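Mirnstead sets out new handling rules for surgical suction instruments

The Phromma Centre in Mirnstead will introduce revised guidance in August on the sorting and storage of surgical suction instruments. Almost 200 staff and students are expected to follow it. 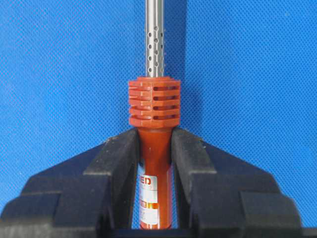
What should be done with an instrument whose label cannot be read?
It should be set aside in a separate tray and reported to the stores desk before the end of the shift.

The guidance was drawn up by Pichit Chuensuk, head of instrument stores, following a review of 60 trays. It asks staff to keep suction instruments apart from scissors and clamps, and to record each one by type when it is returned. Training sessions will last 20 minutes and will be held in the Waltier Room.

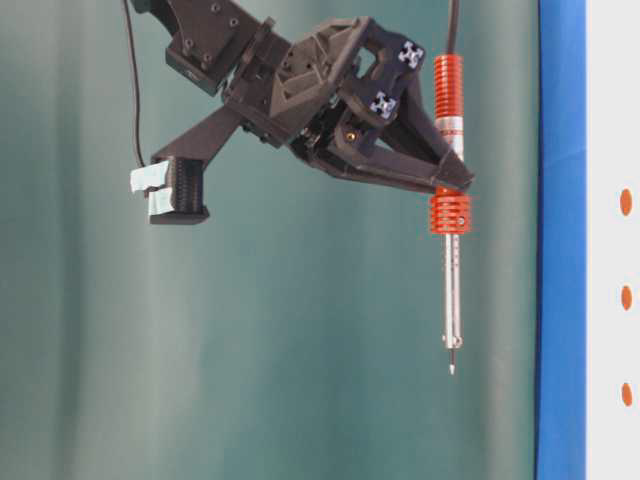
At the instrument bench, Phromma Centre, Mirnstead.

Printed copies of the guidance may be obtained from the stores desk.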